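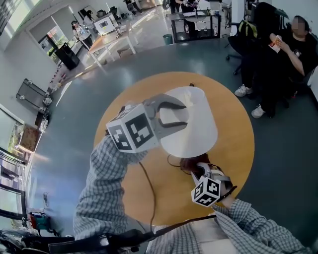
Kindero College is an independent adult education provider offering evening and weekend programmes in household skills, bookkeeping and English as an additional language. The College was established by Bernadette Chauvin in two rented rooms on Azar Street and now enrols students at three levels of study. Teaching is conducted in small groups.

Governance

The College is governed by a board of five directors, chaired by Marlene Batista. The Principal, Samer Hamdan, is responsible for academic standards, enrolment and the appointment of teaching staff. Class sizes are limited to 10 students.

Enrolment and fees

Applications are accepted twice a year. The November intake is reserved for returning students and for those transferring from the Clesov bridging programme. Fees may be paid by cheque, direct debit or instalment. Concession rates apply to pensioners and full-time carers.

Library

The Torkeck Library holds 3,322 titles and is open to enrolled students and their families. Enquiries regarding borrowing privileges should be directed to the Librarian, Tamer Srour.

Last updated: August 30, 2026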